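# Greifertest bei Fotis: Schalen, Becher und ein Arm, der noch übt

Mai. Seit vier Wochen läuft bei Fotis der Vergleich, über den im Haus schon länger geredet wurde: Welcher Greifer kommt an den Arm, wenn es ab Herbst ans Sortieren von Geschirr geht? Zwei Kandidaten sind noch im Rennen, der Delix-Zweifinger und der Hollis mit den weichen Backen. Ein dritter ist raus - dazu unten mehr.

Kurz zum Aufbau. Tische mit grünem Tuch, darauf Schalen und Becher aus buntem Kunststoff, Arm drüber, Kamera dran. Die Aufgabe klingt nach Kindergarten: Becher in die Schale, Schale in die Schale, Becher wieder raus. Wer das mal einem Arm beibringen musste, lacht an der Stelle nicht mehr. Dünne Ränder, glatte Wände, und ein Becher, der auf der Seite liegt, ist für den Controller eine völlig andere Sache als ein stehender.

Bisher gezählt: 678 Griffe, verteilt auf beide Greifer. Angepeilt sind 3,000, also noch ein ganzes Stück. Eine fertige Auswertung gibt es deshalb nicht, und wer eine Prozentzahl hören will, muss warten. Was man sagen kann:

- **Delix**: schnell, packt Becher am Rand sauber, rutscht aber bei den flachen Schalen gern ab. Schließt manchmal zu früh, wenn die Kamera den Rand zu hoch schätzt.
- **Hollis**: langsamer, dafür gutmütig. Verzeiht ein paar Millimeter. Bei ineinander gestellten Schalen nimmt er gern beide mit.
- **Der Dritte**: Sauggreifer, Leihgerät. Nach 14 Versuchen an gewölbten Wänden abgebrochen. Bei ebenen Deckeln wäre er vermutlich vorne gewesen, aber Deckel stehen nicht auf der Liste.

Das mit den gestapelten Schalen ist übrigens der Punkt, an dem im Moment am meisten hängt. Der Greifer soll den Rand der inneren Schale fassen und nur den. Ist die äussere ähnlich gefärbt, wird es für die Bilderkennung eng - Rot in Magenta ist so ein Fall, Blau in Hellblau der nächste. Im ersten Durchgang war das Licht von der Seite auch noch zu hart, der Arm warf Schatten auf den Tisch und der Schatten wurde als Kante gelesen. Jetzt hängt eine zweite Leuchte. Besser, nicht gut.

Streit gab es um die Kamera. Eine Fraktion will sie fest über dem Tisch, dann ist die Kalibrierung einmal gemacht und fertig. Die andere will sie auf Kopfhöhe, schräg von vorn, weil dort später auch jemand stehen und eingreifen soll. Nachteil der zweiten Lösung: Der Unterarm schiebt sich ständig vor die Hälfte der Teile. Vorteil: Man merkt früh, was der Controller macht, wenn er etwas nicht sieht. Meistens wartet er. Manchmal fährt er los, als wäre alles klar. Die Protokolle dazu sind kein Vergnügen. Vorläufig bleiben beide Kameras dran, verglichen wird am Ende der Serie.

Beim Controller selbst ist weniger los. Die alte Version fuhr jeden Griffpunkt in zwei Schritten an, erst drüber, dann senkrecht runter. Die neue macht einen Bogen und spart pro Griff etwas Zeit. Dafür hat sie in der zweiten Woche einen Becher vom Tisch gefegt, der gar nicht dran war. Seitdem ist der Bogen höher eingestellt und die gesparte Zeit ist grösstenteils wieder weg. Wird noch nachjustiert.

Auch die Reihenfolge der Teile wird inzwischen gemischt. Anfangs standen sie jeden Morgen gleich, und beide Greifer sahen prima aus. Dann hat jemand zwei Schalen vertauscht und es war vorbei mit prima. Jetzt wird vor jedem Durchgang neu gestellt, manche Becher aufrecht, manche gekippt, manche in einer Schale. Dauert, muss aber sein. Ein Durchgang endet, wenn alles gegriffen ist oder der Arm dreimal hintereinander daneben liegt. Gegen 16 Uhr ist meist Schluss, danach werden Protokolle sortiert und die Backen abgewischt.

Was das Ganze kostet, wollte bei Fotis keiner sagen. Der Hollis ist in der Anschaffung teurer, die weichen Backen sind Verschleissteile und müssen regelmässig getauscht weren. Beim Delix fällt das weg, dafür braucht er den besseren Kraftsensor, und der steht extra auf der Rechnung. Unterm Strich liegen die beiden wohl näher beieinander als die Listenpreise vermuten lassen. Genaueres, wenn die Angebote da sind.

Interesse von aussen gibt es auch schon. Aus dem Projekt Wondadby, wo es um Rückgabestationen für Mehrweggeschirr geht, kam die Anfrage, ob man die Protokolle haben könne. Kann man, heisst es, aber erst nach der vollen Serie. Halbe Daten gehen nicht raus.
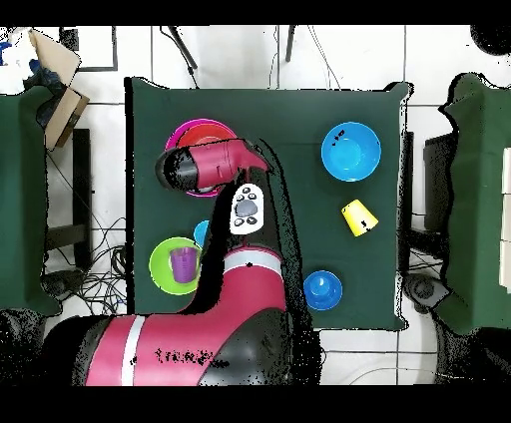 **Greifarm über der magentafarbenen Schale**
*Dazu im Gespräch: Yanti Chin, Leiterin Greifversuche, Fotis*

Chin war zwischen zwei Durchgängen kurz zu sprechen. Der Griff in die magentafarbene Schale, in der die rote sitzt, sei für sie der ehrlichste Test auf dem ganzen Tisch. "Den liegenden gelben Becher kriegen wir irgendwann mit jedem Greifer hin, das ist Fleiss. Bei Schale in Schale sieht man, ob die Backen was taugen." Einen Favoriten nennt sie nicht. Nachgefragt: immer noch nicht.

Geändert wird demnächst trotzdem etwas. Der Delix bekommt schmalere Finger, der Hollis eine Backe mit Rillen, damit er die äussere Schale stehen lässt. Die Teile sind bestellt, Lieferung offen. Bis dahin läuft die Serie mit der jetzigen Austattung weiter, und die Griffe mit den neuen Fingern werden getrennt gezählt - sonst ist der Vergleich nichts wert.

Offen ist ausserdem, ob noch Metallschüsseln dazukommen. Die spiegeln, und mit Spiegelungen hat die Bilderkennung bisher keine Erfahrung. Chin wäre dafür, die Kollegen vom Controller eher nicht. Entschieden wird nach der Serie. Wer vorher zuschauen will: bitte anmelden, Platz ist für zwei Leute, und Taschen bleiben draussen, wegen der Kabel am Boden.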